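Robotics club, week three back

23 January 2024

We're back in the computer room for the summer sessions, which means desks that don't move and nowhere to put a bag. The library had promised us the big room downstairs but a quilting group has it until the end of the month. I'd rather be up here anyway. The power points work.

For anyone who hasn't read the earlier posts, our club project this year is teaching a robot arm to pack a lunchbox. We don't drive the arm around by remote. We do the job ourselves with hand-held grippers, record it, and use the recordings to train the arm. It takes a lot of recordings. As of last night we have 2169 on the drive, and 596 of those are no good for one reason or another. Most of the bad ones are from July, when we were still learning how to hold the things and kept covering the markers with our sleeves.

We have 2 grippers, and they work best as a pair. One person can use both, but it's tiring, so we often split them between two people and swap when somebody's wrist gets sore. Mine has new rubber on it. The old strips came off in my car in the heat and I had to scrape glue out of the cup holder.

Trinidad Figueroa ran the session. She's in her final year of mechatronics and has more patience than I do. She started by making everyone open and shut the jaws slowly for five minutes without picking anything up, which felt silly, but I could tell the difference afterwards. I have a habit of snapping them shut. On a bread roll that doesn't matter much. On a boiled egg it does. 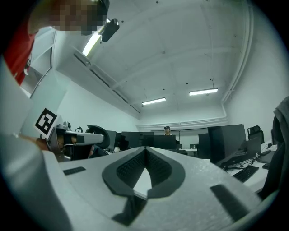
After that we talked about the markers, the black-and-white squares that let the software work out where a gripper is. They need to stay flat and clean. Last year we printed ours on ordinary paper and they curled by the second week. Now we get them done at Triantafyllou, the print shop next to the chemist, on stiff card with a matte finish. Glossy ones catch the ceiling lights and the tracking drops out. If you're starting a club of your own, pay for the matte.

The other job was sorting through old recordings. This is the dull part and most people try to get out of it. You sit at a monitor, watch a clip at double speed, and mark it keep or bin. I got through a fair few and binned one of my own that I'd been quite proud of. I had knocked the lid on the floor at the end and somehow forgotten.

The competition is at Weltton again. Last year we came second to last, ahead of a team whose arm never turned on. The rules have changed a bit. The lunchbox is now supplied on the day, so we can't train on one box and hope for the best. I've asked everyone to bring whatever lunchboxes they have at home, any colour or size, and I'll label them so they go back to the right kitchens.

We still need a name for the arm. Vatatell and Wumosholm are the front-runners, both from a list my daughter made up. I voted for Wumosholm. Voting closes next session and I'm not reopening it after that.

If you want to come along, you don't need to know any programming. Bring a water bottle and wear short sleeves. Sign-in is at the front counter and the lift is out again, so it's the stairs.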